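7 Mar 2024

Sourdough rye trials, batch 3, plus a lot of grumbling about the proofing cupboard

OK so I'm writing this up while the second bake cools because if I leave it till tomorrow I'll have forgotten which loaf was which again (see last batch, where I labeled two things "B" and then ate one of them).

Starters first. Still running two side by side. Oston is the old one, the stiff rye that lives at the back of the fridge and smells like apples on a good day and nail polish remover on a bad one. Juta is the newer wet one, same flour, fed at 100 percent hydration. Both got fed last night after dinner and again when I came in. Oston was domed and cracked on top, very pretty, and Juta had already peaked and started to sink, so I should have gotten to it an hour sooner. I used it anyway!

Flour is the Nutham dark rye, new sack. It's coarser than the last one, I'm sure of it. You can feel it between your fingers, and it drinks water like crazy for the first ten minutes and then kind of gives up and goes slack. The Berhe sack is nearly gone so I only had enough for one comparison loaf, and that's loaf 3 below.

Dough, same for all loaves except as noted: 51 percent of the flour went into the sponge, the rest at final mix. Total dough 2000 g, split in two tins. Salt at 20 g for the whole lot. I keep meaning to try it lower and I keep not doing it.

Loaf 1 – Oston, Nutham flour. Sponge smelled great, sharp but clean. Mixed by hand with the big spatula, no kneading (rye, so why bother). Pressed into the tin with wet fingers, floured the top, waited for cracks. They came slowly. The crumb is tight but even, no gummy line at the bottom, and the crust has that dark malty thing I was after. Best one so far, I think, though I cut it too warm and dragged the knife.

Loaf 2 – Juta, Nutham flour. Faster in every way. Cracks on top came up while I was on the phone, and by the time I got it in the oven it was a bit past. Flat top, slight sink in the middle, a tunnel right under the crust. Flavor is milder, almost sweet. Somebody who doesn't like sour bread would pick this one. I'd pick it for toast.

Loaf 3 – Oston, Berhe flour, half size. Not a fair comparison with the smaller tin, I know, I know. Finer crumb, paler, a little boring? It slices like a dream though. Wrapped half and put it on the shelf for whoever wants it.

Temperatures. The cupboard said 89 F on its own dial when I set it and I do not trust that dial. The probe thermometer wandered up and down the whole afternoon, and the back left corner is clearly warmer than the front because loaf 2 rose lopsided, higher on that side. Same as last time. I swapped the tins front to back halfway and it helped loaf 1 some. If anyone reading this has the manual, please leave it on the bench, I've looked in both drawers. For now, water pan on the bottom rack, door shut, and don't open it to peek (talking to myself there).

Oven was fine. Hot start, steam for the first stretch, then down. The new tins release much better than the old ones, even with less oil. I did forget to dock loaf 2, which might be half the story with the tunnel.

Stuff to change for batch 4:

Feed Juta later so it peaks when I'm here to see it.

Add the last of the water in two goes with the coarse flour. I dumped it all in and had soup for a minute, then paste, then soup again.

Try a scald with part of the Nutham. Boiling water over the flour, cover, leave till lukewarm. I've read that it brings out sweetness and helps it keep longer, and I'd love a loaf that's still good on day five.

Caraway in one loaf. I go back and forth on caraway. Half the people here love it and the other half pick out the seeds and leave them in a sad little pile.

Sort out the bench before starting. I spent way too long looking for the scraper, which was under the towel, where I put it. Also the white table should get wiped down before anything floury goes near it, and the clear plastic divided container can go back in the cupboard unless someone's using it. 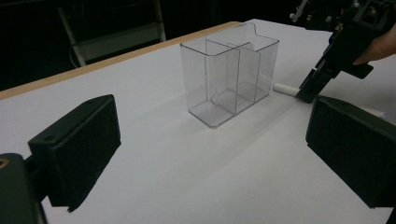

Tasting notes, next morning

Loaf 1 is better today, no surprise. The sour has rounded off and the crumb slices clean now that it's had a night in a cloth. With butter and salt it's all I want. Loaf 2 has gone a touch dry at the cut end but still makes great toast. Loaf 3, gone from the shelf, so no notes – I'll assume it was liked. Need to order more Berhe before I can repeat it in the full-size tin.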